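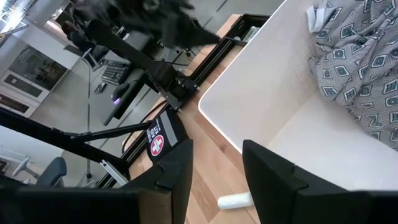
Slide 3. Wrist view: open fingers, white bin, patterned cloth inside.

Start with what we collect. One example is one short run by an operator, saved with every camera view and the joint positions. The Forley set has 1,401 of them so far. Say the number slowly, people write it down.

Point to the small white cylinder between the fingers. It takes up very little of the wrist view, and the model still has to find it.

Then the discard rule. We threw out 217 runs in September, mostly for long pauses. An operator who stops to think teaches the arm to stop too.

Slide 4. Same table from the fixed camera. Basket standing up, cylinder on its side in front of it. Let them look for a few seconds. 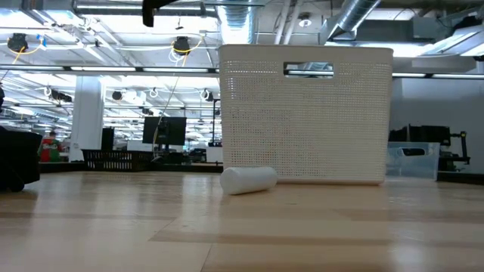 Slide 5. What we changed at Inelstead
- Start positions now come from a printed list – operators left alone kept going back to the same spots.
- Each session stops at 29 runs. Quality dropped after that.
- 2 people label each run, separately.

Skip the Fedach comparison if we are past the half hour. Questions on storage go to the last slide.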